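Work table surface

A work table surface is the upper face of a table that is used for cutting, sorting, gluing, packing, writing and other hand work. The term covers the top itself and also any sheet, pad or mat that is laid on it. In shops and schools the surface is usually chosen separately from the legs or base, and it may be replaced several times while the base stays in use.

Terms

In the trade the words "top", "board" and "surface" are often mixed. A top is the structural part that carries the load. A board is a loose piece that can be lifted away. The surface is only the part that the hands and the work touch. In the furniture catalog of the firm Jumden the word "face" is used in the same sense, and some teachers in the town of Herville still say "the face of the table" for this reason.

Shape and corners

Most work tables have a rectangular top. The corners may be square or rounded. A square corner gives a little more usable area and makes it easier to push two tables together without a gap. A rounded corner is more comfortable when people walk around the table often, and it does not catch on sleeves or bags. The size of the rounding is called the corner radius. Small radii are common on desks and larger ones on tables for children. 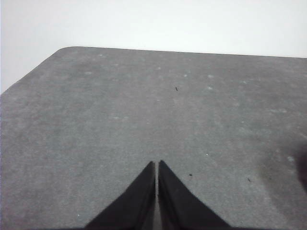
Color has an effect on how easily small parts are found and on how tired the eyes become. White tops reflect much light and can be unpleasant under a strong lamp. Black tops hide dark screws and threads. Many buyers therefore settle on a middle tone, and a gray top with a fine, slightly mottled grain against a pale background is a typical case, where the edge of the table remains easy to see from the working side. A mottled pattern also makes small scratches less noticeable than a fully even color does. Green and beige were popular in older sewing rooms and are still sold.

Finish

The finish may be glossy, satin or matte. Glossy finishes wipe clean with little effort but show fingerprints and reflections. Matte finishes give a calmer view of the work and hold paper in place somewhat better. Their weak point is that fine dust settles in the grain, so a dry cloth is often not enough. Soft coverings, such as felt or foam, protect delicate objects and reduce noise. They are less suitable for wet work and for anything with glue. 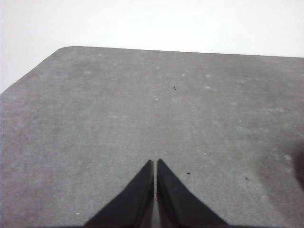
A distinction is usually made between dirt that lies on the surface and marks that belong to it. Lint, crumbs and dust can be lifted with a brush or a slightly damp cloth. Worn places are different: the upper layer has become thinner or smoother, and washing does not bring the old color back. Dried residue stands between the two. It may come away after soaking for a few minutes, but hard scraping can leave a lighter patch that is more visible than the residue was.

Care

The usual order of cleaning is dry first and damp afterwards. If water is used on a dusty table, the dust turns into a thin paste and dries again as pale streaks. Naheed Mirani, in a short guide for the Rallcombe craft school, advises wiping from the far edge toward the body and folding the cloth after each pass. The same guide allows light sanding of painted boards with 400 grit paper, only before a new coat of paint. For felt and foam a soft brush is preferred.

Height

The height of the surface depends on the task. For seated work the Rallcombe tables are 76 centimeters high, and the heavier Siddiqui model used in the packing room is 80 centimeters high. Standing work needs a higher table, and fine work with the elbows supported is easier when the surface is a little above elbow level.

See also

Cutting mat
Drafting table
Desk pad
Workbench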